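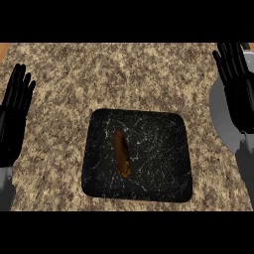

Re: [vadgate-users] sausage task, success rate in sim
From: Radymyr Didenko
Date: Jan 19, 2023

Hello all, and thanks to Symonenko for running the numbers again so quickly (and for putting up with my many messages!).

Symonenko wrote:
> With 300 rendered demos the two-hand policy gets 22 out of 50
> on the marble tray. Same policy on the plain tray does a good
> deal better. Is it the grasp or the vision?

I lean toward vision, and I'll try to say why without going on too long. The start pose is the same in both sets – both hands held over the counter, one on each side of the tray, with the sausage left of the tray's center. What changes is the surface. The veins on the black marble are thin and pale, and so is the highlight running down the sausage, and I suspect the encoder is latching onto those bright lines when it guesses the tilt. The speckled granite can't be helping either.

What I did back in June for the Ponari set was swap the counter and tray textures on every episode, keeping the motions untouched. We ended up with 2,714 episodes that way, and the angle error came down nicely. I'd love to see that tried before anybody touches the finger controller.

Could you also send me the failed rollouts, if they were saved? I'd like to look at the wrist angles just before contact.

Warm wishes from Stavstead,
Radymyr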